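# The Goalkeeper Ranking 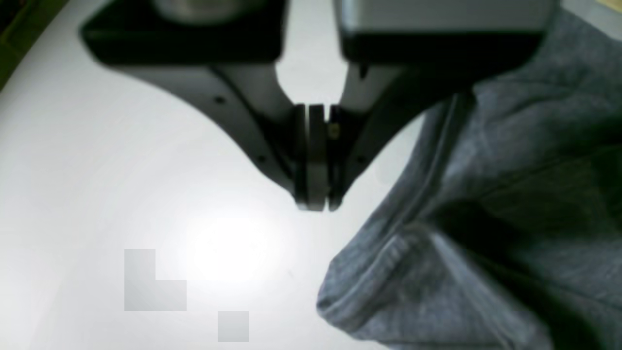

*A black gripper over a white work surface.*

Humaira Butt had read 3,965 words on the best goalkeepers in the league and believed maybe eight of them.

"Who put Pasichnyk fourth?" she asked.

"The formula," said Candela. "Saves, passing, height."

"Height."

"It's weighted."

Humaira had watched Ihor Pasichnyk all season from behind the Belto goal. He flapped at corners. He shouted at defenders for things he had done himself. In July he had let one roll under him from thirty yards, and the paper had blamed the grass.

"His sister sent in the numbers," she said.

"Miroslava keeps the club's stats – that's her job."

"Then ask her how a man makes 4 saves in a match with three shots."

Candela scrolled up, then down again. Out in the hall the printer was already running, roughly 1,000 copies for the Edia game.

"Maybe one was a double save," she said.

"Off what?"

Candela picked up the phone and dialed. It rang for a long time. When Miroslava answered there was a crowd behind her, and somebody was yelling about a corner.

"Is he playing?" Humaira said. "Ask her the score."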